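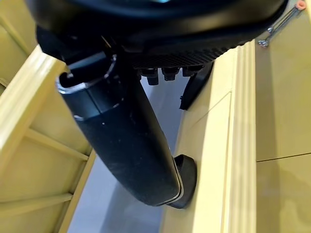
Down between the cream-yellow sides, with the pale gray floor far below.

I bought my big yellow shelving unit in June, secondhand, from a guy clearing out a shop over in Flindeck, and by the end of the week I'd piled stuff on every level of it. Great shelves! Terrible system. I could never find a thing, and small parts kept sliding to the back and staying there.

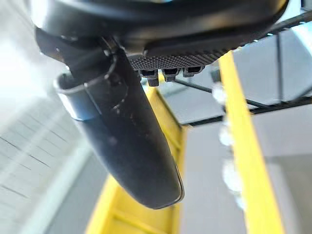 So I started over with one rule - everything sits on a shelf or in a bin, and the floor is only for whatever I'm sorting right now. The folks at Loreck sell a printed label pack with 242 stickers in it (I know, I know) and I've used up over half. My favorite so far says "mystery screws." 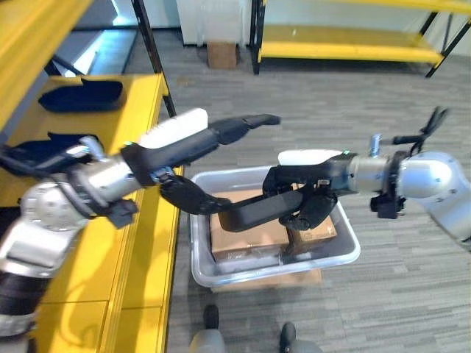

Cardboard is my weak spot. I keep every carton, just in case, and they breed. These days a box has to earn its spot, and one trick I like is setting it down inside a see-through plastic bin, the way the tan one with the torn top edge is here, so a tired old carton still holds its shape for a while. Mine gets another year that way, easy.

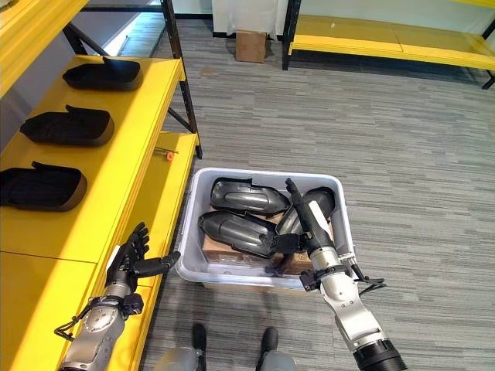
Three black padded covers in a row up top, and an orange-handled screwdriver on the shelf below.

Next up is the Citadwood cabinet in the hallway, and I'm a little scared of it. I haven't opened the bottom drawer since we moved in.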